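Ticket 3000 – Padlocks, Lokau storage
Opened by: Parveen Kakakhel
Priority: Low (raised to Medium by Parveen Kakakhel)
Status: Waiting on requester

Problem as reported
"None of the keys work." There are three padlocks and one key ring that also holds the key to a bicycle sold in April.

Log

1. Asked whether the keys had been tried in all the locks. Was told this was "implied." Asked for the locks to be sent over.

2. Locks arrived in a sock. Emptied the sock. Tried each key in each lock, wrote down what happened, lost the paper, did it again.

3. Brass lock was stiff. One puff of graphite – no oil, whatever the Brurport forum says. Let it sit over lunch.

4. Sorted the keys to their locks. Two blue, one brass, all three open with a key in each. The key on the red tag is a separate matter, see step 5.

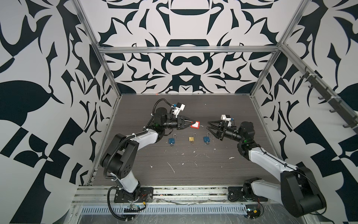
5. Red tag key: fits none of the three. Defne Güler thinks it belongs to cabinet 320. Cabinet 320 has a combination dial. Asked Defne to think again.

6. Requester asked if we could keep the sock. Declined.

Next action
Parveen to collect the locks and label the keys. Tag key stays in the top drawer until claimed.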